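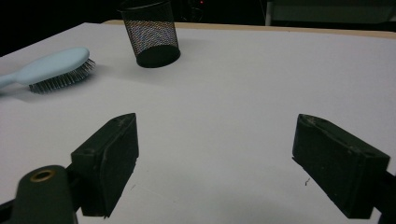
When I moved to Dresley, in August, I had two suitcases and a head full of long hair that I had not cut properly for years. At home in Plosotska my mother's neighbor did it in the kitchen, always the same way, and we never needed to discuss anything. She knew what to do and I drank tea. So I arrived in a new country without the words for my own hair, and it took me a long time to notice this.

I want to write today about learning these words, and about going to a hairdresser in a language that is not yours. I have seen many posts about going to the doctor or the bank in a foreign language. For those places I prepared myself very well. I made lists, I practiced with the radio on. For the hairdresser I prepared nothing, as I thought it was only hair.

The first salon was on the street behind the bus station. The woman washed my hair and then asked if I wanted "just a trim." I knew this word from Christmas trees, in the sense of putting things on them, and I became worried. I said yes. In a foreign language I say yes too easily, and I think many of us do. Then she asked if I wanted layers. Layers, for me, was cake. I said yes again, a little more quietly. It was not a bad haircut, but it was the haircut of some other person, and I wore it in a ponytail until spring.

After this I began to collect words in a small notebook. I still have it. Bangs was the first one, and for some weeks I did not believe it, because a bang is a noise. Later I heard that in Britain they say fringe, which I find more polite. Then came split ends, cowlick, roots, part. The part is the line on the top of your head, and you can have it in the middle or on the side. In my language it is called "the little road," and I was sorry to lose that in English.

Some words I learned wrong and had to learn again. I told a hairdresser that my hair was "greedy" when I wanted to say greasy. She was very kind and did not laugh until I did. Another time I asked for it "shoulder long," and she understood, but she repeated it back as "shoulder length," slowly, and I wrote it down in the car.

The hardest part is the small talk. With the cape around your neck you cannot use your hands, and I speak half of my English with my hands. You also cannot see the mouth of the person well, only in the mirror, and the hair dryer takes away every second word. In Lornik, where I lived for the two years after Dresley, I found a salon where the owner did not talk during the drying. I thought this was a rule of the house and told her how much I liked it. She said no, she simply could not hear anything either.

By then I had learned to bring a photograph. I resisted this for a long time because it felt like cheating, the same as pointing at food on a menu. But English speakers do it too! I watched a lady with perfect English hold up her phone and say "something like that, but not so much," and I understood that the language of hair is unclear for everyone. How much is an inch? For a hairdresser it is more than for me. I had to learn inches as well, so maybe the mistake was mine.

Now I go to Ó Dubhghaill on the corner, a barber shop on one side and a salon on the other, with a wall between them that does not go up to the ceiling. You can hear the football from the men's side. I am not sure how to say the name correctly and I have gone there long enough that it is too late to ask. A cut takes about 20 minutes. I say my sentence, which I no longer practice on the way: a trim, shoulder length, keep the layers, part on the left. Last month I even complained. I said the left side was longer than the right, and it was, and she fixed it and thanked me. I was more proud of this complaint than of my language certificate.

My notebook has 21 hair words in it. The last one is "flyaways," for the short hairs that stand up in dry weather – I think it is the best word in the whole list. The next pages are for the dentist, where I still have only "open," "rinse" and "a little pressure." If you have good dentist words, please leave them in the comments. My appointment is at nine in the morning and I would like to be ready.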